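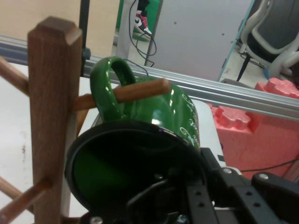

Green mug on a wooden mug tree.

Filed under: Talks / Small Museums & Local Collections

Souvenirs nobody catalogs: speaker notes, Aníbal Marinho

Slide 1. Say hello, thank Kevin Marulanda for the slot. Ask who has a souvenir mug at home. Wait for hands.

Slide 2. The Stirkusley collection. 1,384 items when I started in November. Gift shop goods, mostly ceramics and tea towels. 586 had no accession number. Read out the old ledger entry: "box, assorted, from Grastton."

Slide 3. Why it was skipped. Paper and paintings got the grant money. Shop goods were treated as stock and left in the stock room. Don't spend long here.

Slide 4. What we record now. Maker's mark, place name, spelling as printed, how it came to us. Lettering gets typed out exactly, mistakes included. Color is picked from a short list. We dropped the free text color field after arguing over teal.

Slide 5. Dating. Price stickers help more than style does. Show the Sombatkul catalog page. Mention that the same shapes were sold to several resorts with the name changed.

Slide 6. Storage. Handles fail first, so mugs in the store sit upright in divided trays. No stacking. Padding between each one.

Slide 7. Where we are. 1,141 records finished. 19 items returned to families who asked.

Questions. If someone asks about insurance, send them to Kevin. Handouts are by the door.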